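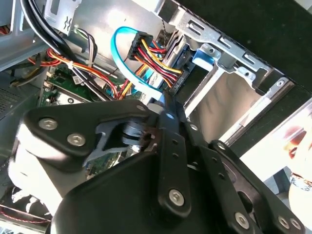 Bench helpers wanted at Clandonow Computer Reuse

Part-time, paid, evenings and some daytime hours. Starts in February.

If you have ever opened up an old desktop tower just to see what was in there, and then lost the whole evening to it, we would very much like to hear from you. Clandonow is a small workshop on the second floor of the old Drurnley building, and we take in retired office computers, clean them, check them over, swap out what is tired, and send them along to families, clubs and after-school rooms that can put them to use. We have 100 desktops promised for this spring, a good many of them still stacked along the back wall, and we are looking for 2 people to join us at the bench.

What the work is like

Most of what you will do happens inside the case. You'll take the side panel off, blow out the dust, and have a good look at how things are laid out before you touch anything. Then the data cables come off the drives, the power connectors come out (gently, please — by the plug and never by the wires), and the old drive slides out of its bay. It goes into the wiping rack, a fresh one goes in on the rails, and everything gets plugged back together. After that you tidy up the wiring so it stays clear of the fans, close the case, start the machine up and work through the checklist.

It sounds simple written down like that, and on a good day it is. Then along comes a tower where the drive cage was clearly designed by someone with very small hands, or where a cable is an inch too short to go where you want it. You will need some patience for those. We keep a drawer of spare rails, ties, screws and cables in every length, and it is a happier drawer now that it has labels.

You will also spend part of each shift on the less glamorous side of things: wiping down keyboards, matching power cords to machines, printing the little cards that go in each box, and helping carry finished towers down to the loading door. There is an elevator, and it works most of the time.

Who we're hoping for

You don't need a certificate or a degree. We'd like you to be comfortable with a screwdriver, able to tell a power lead from a data lead (or keen to learn by the end of your first week), and careful about writing down what you did so the next person can pick up where you left off. If you've built or repaired a computer of your own, lovely, tell us about it. If your experience is with bicycles, sewing machines or radios, tell us about that too, as steady hands carry over nicely.

You should be able to lift a desktop computer onto a bench, and you should be 18 or older. The benches adjust for sitting or standing, so please let us know what suits you and we'll set one up that way.

Hours and pay

The job is 12 hours a week, split into shifts that we work out together. The evening shift runs from 5:30 to 9:30 p.m., and there are daytime shifts for people who prefer them. Pay is by the hour, training included, and we'll send you the current rate along with the application form. Coffee, tea and a fairly serious cookie tin are provided. The position runs for 11 weeks to begin with, and we hope to extend it if the Belhaj Fund renews our grant.

How to apply

Ask for a form at the Clandonow front counter, or pick one up at the Uritz Street library, where there is a stack beside the printers. Add a few lines about yourself and something you've fixed, or tried to fix. We will invite people in for an hour at the bench, paid, so you can see the place and take a computer apart with us. Come in clothes you don't mind getting dusty, and leave rings and dangly bracelets at home.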